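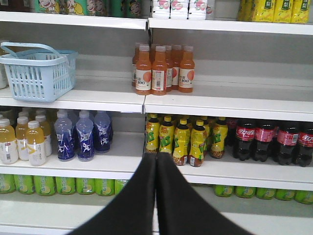 Fengying Peng wrote:
If it takes two minutes to get one lemon tea off a shelf, I'm sorry, I don't see how that's shopping. My aunt does it in about one second with a toddler on her hip. I saw the same demo in April and came home pretty deflated.

tinbucket:
OK so I'm quoting Fengying from the old thread because that's where I started too, and I went in on Tuesday fully expecting to agree with her! This is the Illis open day at the Godoy building in Rodberg, room 216, the mock store. I said I'd report back, so this is me reporting back. It's long, sorry.

If you haven't been, they let in groups of 8, you stand behind a strip of tape, and Trurar (that's what they call the robot, rhymes with nothing) does shopping runs. Somebody hands in an order, it gets read out loud so we all know what's supposed to happen, and off it goes with a blue plastic basket. The shelving is just store shelving, the white kind you've leaned on a hundred times. Orange juice, lemon tea, Coke, green cans down at the bottom. I had this idea it was all going to be foam blocks with stickers on them, and no, it's drinks.

Our first order was a lemon tea. It rolled up, stopped, and then did nothing for so long that the man next to me whispered "is it on?" Then the fingers went in, very slow, and got hold of the thing by the cap end, lifted it a tiny bit, put it back down, and took it again lower. I don't know why that got me, but it did. I've done that exact move with a bottle I didn't have a good grip on. The whole tape line went "ooooh" and then we all felt silly.

After that came a Coke, which it got first try, and then a can from the bottom row, which it did not get. It nudged the can back, and then nudged it back some more, and Simone Nogueira (she was running our session) called it and hit stop. No drama about it. She just said "that's a miss, next order" and wrote it on her clipboard. I liked that a lot more than if she'd made excuses.

Anybody else been this week?

shelf_life:
Went the same day, later group. I stock shelves for a living so I have opinions, lol.

Where I'm with Fengying is the speed. Where I'm not is the idea that speed is the hard part. I've trained plenty of people who were fast on day one and put everything in crooked. What I was watching was whether it knocked over the neighbors. Bottles packed shoulder to shoulder are a pain to pull one from even with a thumb, and that thing doesn't have a thumb, it's got two big dark pads. In our session it took a bottle out of the middle of a row and the ones on each side rocked and stayed up. I clapped. I was the only one who clapped.

The snack end is where it got interesting for me, because a bag isn't a bottle.

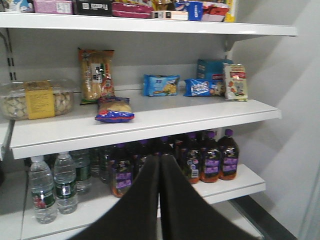 You can't just close on it and lift. Bags slump, and half of what you'd be squeezing is air, and the bread ones have that long shape where if you grab one end the other end swings down and hits something. I asked if they'd set up the snack shelf on purpose with things standing and lying every which way, and Simone said yes, and that they move it around between groups so it can't learn the room by heart. I'm choosing to believe her. My group's order was one of the flat packages and it came at it from the top, pinched, missed, came at it from the top again, pinched and got it. Dropped it in the basket from a bit higher than I'd want if those were my cookies.

Also, and this is a stocker complaint, whoever faces up that snack shelf needs a talking to.

Fengying Peng:
Hi, hello, since I'm being quoted at the top of the page I guess I should show up.

I'm not saying it isn't clever! I'm saying they put up a sign that says "the store of tomorrow" and then I stood there for most of a lunch hour to see one basket get three things in it, and one of those was wrong. If the sign said "come see how hard it is to pick up a bag of bread" I'd have had a lovely time. I'm serious. I'd bring my kids to that.

My other thing is, who is it for? The person at the tape kept saying it would help people who can't reach a bottom shelf. Great, I'm all for it. Then the bottom shelf is exactly where tinbucket's group watched it fail.

tinbucket:
Fair about the sign. The sign is bad. It was still up on Tuesday and there's a smiley face on it.

On the bottom shelf, I asked Adalberto Lins, who was fielding questions by the door. He said low shelves are the worst ones, the arm has to fold itself up and come in at an angle it doesn't like, and the fingers get in the way of its own wrist camera right when it wants to look. So it goes in half blind at the end. I hadn't thought of that. When I reach for something low I can lean my head over to the side and it can't, or it can but then it has to move the whole arm to do it.

shelf_life:
Yeah, that squares with what I saw. It would get close, stop, back off, come in again. I figured it was confused. Maybe it was getting a better look.

zohreh.akbari:
Reading along from the other side of the tape, so weigh this however you like. I help on the Illis side on open days (mostly I reset the shelves, so shelf_life, that snack shelf was me, and I heard you).

A couple of small corrections. It doesn't back off to look better, not on purpose. It backs off when it isn't sure enough about the grab, and from outside the two look identical. And it didn't grab the lemon tea "by the cap end" because it wanted the cap, it was aiming lower and came in high. The re-grab is something we're proud of, so thank you for the ooooh, we heard that too.

Fengying, I agree about the sign. I've asked.

The part of the run I'd tell people to watch is the one most groups talk through, when it's carrying the basket. Everybody's waiting for the next grab and chatting away. But a basket with a swinging handle is a horrible object.
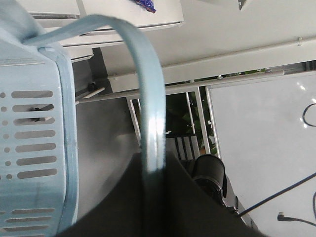
The handle flops whichever way it wants, the weight changes every time something goes in, and if the load ends up on one side the whole basket hangs crooked and the next item lands on the rim. We spent longer on that handle than on any bottle in the room. We tried taping it upright for a while, and it worked beautifully, and then Nivaldo Fontes said well, are you going to go around taping every basket in every store? So the tape came off and we were back to square one for a good long time.

Fengying Peng:
See, THIS is what I wanted at the tape line. Why was none of that said out loud? We got a speech about the future of retail and not one word about the basket handle.

shelf_life:
Team handle.

gravelroad_9:
Unpopular opinion, I guess. I went, I thought it was fine, and I don't get why they'd want it to shop like a person at all. You've got a building, you've got a budget, put the stuff in bins that drop it down a chute. Vending machines have been handing me a Coke for my entire life. Putting fingers on a robot so it can use shelves made for people is doing it the long way.

tinbucket:
But there are already a zillion stores with shelves in them and they aren't going to tear them all out? That was my takeaway anyway. And a vending machine can't do the bread.

gravelroad_9:
There are vending machines for bread.

tinbucket:
I walked into that one. OK, but are there vending machines for whatever you happen to want out of a normal store, on a normal shelf, after someone's put it back in the wrong spot? That's what I'd want the thing for. My dad can get around his store fine, he just can't bend. I'd take slow. He's slow too, they could go together.

gravelroad_9:
Your dad I'll give you. The smiley sign I won't.

zohreh.akbari:
The sign again, ha. Noted.

Some practical stuff, seeing as people keep messaging me about the next one:

1. Come early in the session if you can. The shelves are full at the start and full shelves are harder for the robot, so you'll see more of the fussy close work and more misses too.

2. Stand toward the left end of the tape. From the right you mostly get the back of the arm.

3. Ask for something awkward. You're allowed to! Most groups ask for a Coke, and we've all seen it get a Coke.

4. Please stay behind the tape even when it's stopped. Stopped doesn't mean finished, it may be thinking, and there are cables around it that don't need a shoe on them.
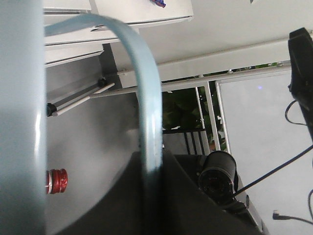

5. If a run gets called off, you can ask to have the same order tried again. Simone will nearly always say yes if there's time, and the second try usually looks quite different from the first.

6. Kids are welcome. They tend to ask better questions than we get from the grown-ups, and last time one of them wanted to know if it gets tired of the basket. I said I do.

Fengying Peng:
Fine. FINE. I'll come back. I'm bringing both kids and we're ordering from the bottom row, and if it doesn't get it I want the retry.

zohreh.akbari:
Deal. I'll tell Simone.

shelf_life:
Ask for the long bread as well, please, I never got to see it try that one. And somebody post how it goes, I'm on mornings for the rest of the month and can't make it.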